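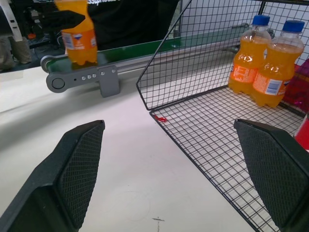 Temps de lecture : 1 min

Encore une journée de démonstrations pour Zundano, notre petit projet de rangement de boissons ! En ce moment je ne fais presque que ça : piloter les deux bras, attraper une bouteille sur le convoyeur, la poser dans le panier en fil noir, enregistrer, recommencer. On en est à 3 226 épisodes, dont 197 que j'ai dû jeter en juin (horodatages décalés entre les caméras, j'en ai pleuré).

Shanthi Begum, qui entraîne le modèle, me réclame surtout de la variété - bouteille un peu tournée, panier avancé, prise plus basse. Les caméras de poignet l'aident beaucoup pour la dernière phase de la saisie, alors je ralentis exprès à ce moment-là.

Côté étagère, c'est plus lent. Les chips au-dessus, les boissons en bas, groupées par sorte : orange, cola, citron vert. Je tiens environ 35 épisodes à l'heure, café compris, et Hartmut Lammers note les ratés dans Notero au fur et à mesure.
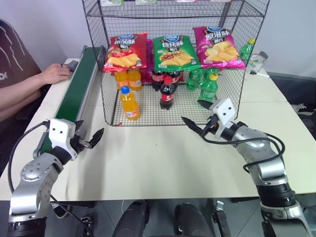
Ce qu'il reste à faire

Il manque 600 épisodes sur l'étagère, avec des départs plus variés pour les deux bras. Et je dois refaire l'étalonnage du poignet gauche avant de m'y remettre.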